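Accept all cookies | Manage preferences

4.2 Comparison of the two finger sets on padded garments

In the second part of the study we kept the arm and the controller fixed and changed only the fingers. The Punel fingers are stiff, and the Texier fingers bend slightly under load. Each set made 150 grasp attempts on garments and folded household textiles. The grasp point was chosen from the wrist camera alone, at a distance where thick material often occupies most of the view.

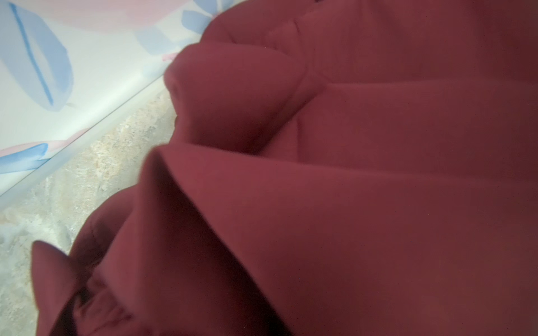

Figure 3. Wrist camera view of burgundy padded fabric, with stitched seams and overlapping folds.

Padded fabric was the most difficult class for both sets. The rounded folds give few sharp edges, and the depth estimate from Kusent tends to join neighbouring layers into one surface. With the Punel fingers the usual error was to close on the outer layer only – the filling compressed, and the fabric slid out during the lift. The Texier fingers had this error less often, but they were slower to settle, and in 21 attempts the controller stopped before full closure.

3 shares | 0 comments
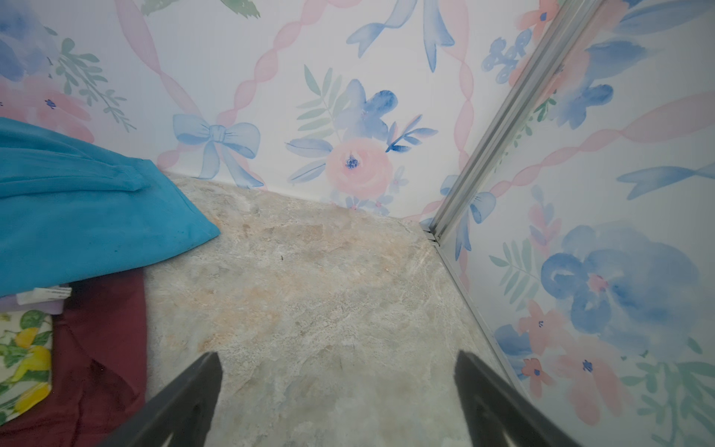 We also examined how the background influences the choice of grasp point. Patterned walls with flowers and ribbons produce many strong edges, and the first version of our detector sometimes preferred these to the border of a textile. After Anatole Guérin added a simple depth mask in August, such errors became rare in narrow corners. Small dark marks on a mottled floor were still proposed as candidates from time to time, and we removed them by a limit on area.

The opening between the fingers was the same for both sets at the start of every attempt. We did not test the Onano controller with the Texier fingers, so the results of this section should not be extended to that combination.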